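Scrap Wire FAQ

Hi, I'm Sorcha Drummond, and I run the little hookup wire page at Kollstead. I get the same handful of emails over and over (I love them, keep sending them!), so I've put my answers in one place.

What do you do with all your offcuts?
I keep them! Anything longer than 3 inches goes back in the drawer, and the tiny bits go in a jar for metal recycling. My jar was up to 241 grams in January, and I was weirdly proud of it.

How do I get a knot of thin wire apart without wrecking it?
Slowly, and flat on a table. Spread the whole tangle out first, find one loose end, and follow it back with your fingers. Don't yank, or every little loop pulls tight and you'll be there all night.
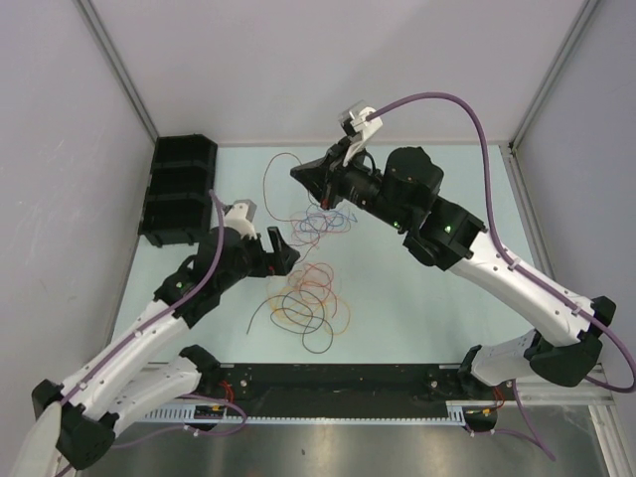
Should I sort my wire by color or by length?
I go by color first, then by length inside each color. When I'm wiring something up I always reach for red or black before I think about how long it needs to be.

Can I reuse wire that's been bent a lot?
Usually, yeah. Run it between your finger and thumb a couple of times to straighten it, and feel for soft spots where the strands may have snapped inside. If I find one I snip there and keep both halves.

How do you stop it tangling again?
Wrap each bunch around two fingers and put a twist tie on it. Bread bag ties are great for this, and I have a ridiculous number of them.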